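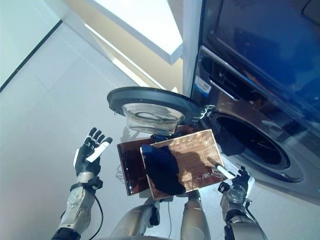
About Us

Home » Rinaldi Boat Trips » About Us

Welcome aboard, and thank you for wanting to know a bit more about us before you come down to the harbour. We are a small family firm running seal and seabird trips out of Nollitz, across the bay to Jotholm and back again, and we have been doing it for long enough that children who once sat on their grandad's knee in the bow are now bringing children of their own. That never stops being lovely, and if you are one of them please do say hello, as we are not always as good with faces as we are with birds.

How we began

Ettore Rinaldi came to Nollitz to mend boats, not to run them. He had a shed at the far end of the slipway and a great deal of work, mostly engines, and on quiet evenings he would take an open boat over to Jotholm to fish off the north side. Friends began asking if they could come along, then friends of friends, and before long there were people standing on the slip with sandwiches who he had never met in his life. He would land hardly any fish on those evenings – the talking put them off, he says – but everybody came home having seen the seals on the skerry, and it was his wife who suggested that he might as well print some tickets.

The first season was a muddle from start to finish. The timetable had been worked out from the wrong tide table, the ticket stubs blew into the harbour, and one party of birdwatchers was left waiting rather a long while on the Jotholm jetty with nothing but a flask between them. Two of them still come every spring, so we must have been forgiven.

Ettore handed over the day-to-day running of the firm on March 1, 2023, and his niece, Vittoria Valentini, has been in charge ever since. He still does the early trips when the mood takes him, and he still has opinions about the engine.

Our boat

The Jalora was built as a workboat and spent her younger years carrying sheep, fencing and the odd piano out to the islands. She is broad and steady and not at all fast, which suits us very well, as birds on the water will often let a slow boat come past when a quick one would send them up. We had her refitted with benches along both sides, a proper rail all the way round, and a covered section behind the wheelhouse where you can get out of the spray. There is a toilet on board. It is small, and you will need to mind your head, but it is there.

She goes out of the water every October for scraping, painting and whatever else Geert finds once he starts looking.

Where we go

Jotholm lies 3 miles off the harbour mouth. On the way over we keep close under the cliffs, where there are kittiwakes and guillemots through the spring and early summer, and then we cross the sound, which is the place to watch for porpoises if the water is flat. The seals haul out on the skerry at the southern end of the island when the tide is low. We stay well back, with the engine ticking over, and if heads start coming up and looking worried we move off, even if you have only just got your binoculars out. We hope you will understand. They were there first, and we would like them still to be there next week.

Some 3000 pairs of puffins nest on the island according to the last count the wardens made, and from late spring until they leave you would have to be very unlucky to miss them. Once the puffins have gone the bay feels quiet for a week or two, and then the shearwaters start passing through and it all picks up again. Vittoria will tell you that early autumn is the best time of the whole year to come out with us, and she may be right, though you will want a hat.

The people you will meet

Vittoria skippers most of the trips. She grew up partly in the back of Ettore's shed and partly on the water, went away to work on ferries, and came home again. If you have questions about the route, the tides or why we have suddenly turned left, she is the one to ask.

Setareh Farahani is our wildlife guide. She studied seabirds before she joined us and has a gift for getting a whole boatload of people looking at the same small dot at the same moment. She keeps the sightings log, too, and it goes up on the board outside the ticket hut every evening, so you can see what has been about before you book.

Geert Van Loon looks after the Jalora and is usually the one catching the ropes. He doesn't say a lot in the mornings.

Raghda Smadi runs the ticket hut, answers the telephone, replies to your emails and makes the ginger cake. She is also the person who has to ring you when a trip is called off for the weather, and she is very kind about it, so please be kind back.

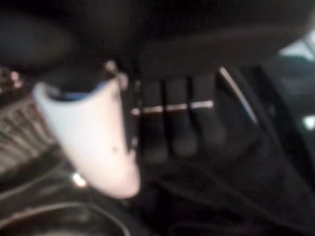 Can we get off the boat at Jotholm?

Landing is only possible on our long day trips, and only when the swell is low enough for the Jalora to lie safely at the jetty. The wardens allow 200 visitors ashore in a day, counting everybody's boats together, so landing places need to be booked ahead. On the shorter trips we go round the island without stopping.

Schools and groups

We love having schools on board, and we keep our weekday mornings in early summer for them as far as we can. Setareh comes into the classroom beforehand if you are near enough, with a box of feathers, eggshells and a gannet skull that gets passed round with a good deal of squealing. Last year we took 500 schoolchildren across the bay, a fair number of whom had never been on a boat before. If your school would struggle with the fare, please write to Raghda and tell her so. There is a small fund, paid for out of the cake money and the tin on the counter, and we would much sooner see it used than sitting there.

We also take walking clubs, camera clubs, birthday parties and, now and again, people who would like to scatter ashes somewhere peaceful. For those we go out in the evening, with nobody else booked.

Finding us

The ticket hut is at the top of the slipway in Nollitz harbour, next to the ice house, and it has a blue door. Parking is behind the chapel – please don't leave your car on the slip itself, however empty it looks, as the tide comes up faster than you would think. Be with us a quarter of an hour before your trip so that Geert can fit everyone with a lifejacket and go through the safety talk. Dogs are welcome on the short trips if they are happy on a lead, but they can't go ashore on the island. Bring a warm layer even in August, and soft-soled shoes if you have them.

Bookings can be made at the hut, by telephone or through the form on our Contact page.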